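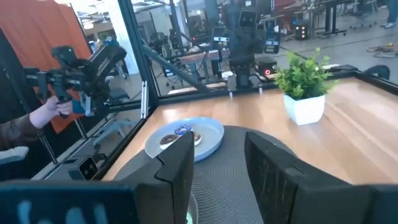 Le coin goûter, côté table

Bienvenue dans la galerie d'octobre ! Je m'étais promis de faire court, et puis je me suis assise pour écrire trois lignes et me voilà encore à chercher mes mots avec une tasse de thé qui refroidit. Vous êtes plusieurs à m'avoir demandé comment j'installe une petite table de goûter quand on n'a ni grande nappe ni service de famille, et comme c'est à peu près le seul domaine où je me sens capable de donner des conseils, j'en profite.

Assiette bleutée sur set gris, plante verte en pot blanc. Les donuts sont petits, au chocolat pour la plupart, et celui du fond a un glaçage bleu et violet.

Le set de table

Rond, gris, tissé, avec ce dessin très fin qui tourne autour du centre et que je trouve reposant. J'ai longtemps acheté des sets à motifs (des citrons, des feuilles de fougère, une période marine que je préfère oublier) et je finissais toujours par les ranger au fond du placard parce qu'ils se disputaient avec les assiettes. Le gris s'entend avec tout. Celui-ci vient de Rilia, la petite boutique de la rue Pelham, rayon du bas, juste à côté des torchons. Je le secoue par la fenêtre et je passe une éponge à peine humide. Évitez la machine, les bords se mettent à gondoler et on ne les rattrape plus.

L'assiette

Un bleu très pâle qui tire sur le blanc, avec un bord relevé. Ce bord, je l'aime pour des raisons tout à fait pratiques : les vermicelles de sucre roulent partout, et un rebord en retient déjà une bonne partie. Vous remarquerez qu'elle n'est pas centrée sur son set, elle déborde un peu sur le bois. Ma sœur la remettrait droite dans la seconde ! Moi, je la laisse vivre, une table de goûter trop alignée me donne envie de chuchoter.

Les donuts

Le format mini, toujours. On en prend un, on discute, on en reprend un sans avoir l'impression de faire une bêtise. Glaçage chocolat et vermicelles multicolores devant, c'est le grand classique, celui que les enfants repèrent depuis le couloir. Pour le glaçage bleu et violet, j'ai une tendresse particulière - sur une assiette claire, il fait le travail d'un bouquet à lui tout seul.

Quand je les fais à la maison, je suis la recette que m'a donnée Mme Wasilewska, à un détail près : je mets 70 grammes de sucre dans la pâte, elle en met davantage. Il faut six minutes au four dans les petits moules, puis on laisse reposer cinq minutes avant de démouler. Le glaçage se pose sur des donuts complètement refroidis, et les vermicelles tout de suite après, par pincées, en tenant la main assez haut. Si vous attendez, ils rebondissent et vous les retrouvez sous le frigo à Noël.

La plante

Du feuillage artificiel, je l'avoue sans rougir. De petites feuilles rondes, un vert bien franc, une touffe qui déborde généreusement d'un pot carré blanc. Les vraies plantes demandent une régularité que je réserve à mes plantes de balcon, et sur une table où l'on mange je suis contente de ne pas avoir de terre. Un coup de sèche-cheveux à froid pour la poussière, de temps en temps, et elle repart pour une saison. Je la place vers le fond, un peu de côté, pour que les mains passent.

Le bois

Pas de nappe cette fois. Ce bois clair, couleur miel, avec ses veines bien horizontales, ç'aurait été dommage de le couvrir. Il attrape la lumière et il brille par endroits, ce qui réchauffe beaucoup le gris et le bleu. Contre les ronds de verres, je compte sur des dessous de verre en liège et sur la bonne volonté des invités, dans cet ordre.

Et pour les boissons ?

Du chocolat chaud en cruche quand il fait gris, du jus de pomme le reste du temps. Je les installe à part, sur la desserte Sirkum que certains d'entre vous connaissent déjà (elle a eu droit à toute une page au printemps, avec l'histoire de la roulette perdue). Si vous n'avez pas de desserte, un plateau sur un tabouret rend exactement le même service.

Pour la galerie suivante, je pensais aux tables de soupe, avec les bols dépareillés et les grosses serviettes. Si vous avez des idées, ou une bonne adresse pour des bols qui ne brûlent pas les doigts, écrivez-moi par la page contact, je lis tout et je réponds, parfois avec un peu de retard.

Textes : Mélanie McKinnon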